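The one-bottle fridge

Small rooms, big whites. That's the brief we keep getting from readers — how to live with a fridge in the same room as the desk. Not a kitchen. A workroom, a back office, a let with one window.

The fridge first. Go for two doors, with the upper compartment at a height you can reach into standing up. The Coltero we ran all spring has its shelf at chest height, and that matters more than liters. Under-counter models look neat in the catalog and then you're on your knees for a soda. Ours measured 33 decibels at night, fine for typing, less fine if you nap.

Don't fill it. An office fridge gets bad when it gets full: old yogurt, three mustards, somebody's soup. Keep drinks on the shelf, tall bottles standing up, lunch in at nine and out by one. Wipe the bottom lip of the opening once a week, crumbs love it. Check the hinge screw while your down there.

Then the desk. White is a gamble. Scuffs show, gray ones especially, and they come from laptop feet and bag buckles. A damp cloth and a dab of baking soda gets most of it. The Trumard top cost us 95 dollars secondhand and has the shallow scoop at the front, so you sit in to it and your elbows get some support. Push the back corner near the wall, leave the door free to swing. Keys live in the lock or they live nowhere.

Walls: leave them. Laur does a washable matte white, 2 coats, done in a weekend. We meant to hang a shelf in June last year and didn't, and the room is better for it. Floor stays brown. All that white needs something warm under it.

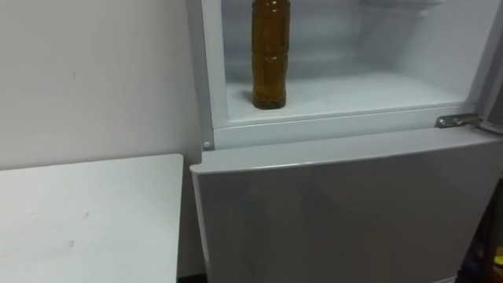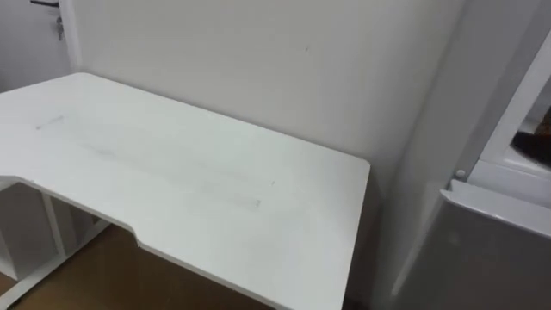
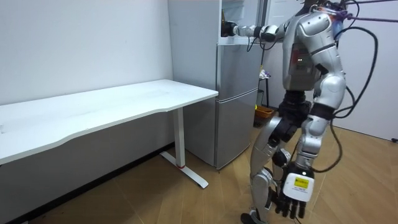
A reader in Rullach wrote in to disagree about the desk. White was a mistake in her place, she says, she scrubbed hers every Friday for 2 years and then gave up and painted it green. The fridge she'd keep, but with a lot more than drinks in it — "I'm not walking to the store for cheese."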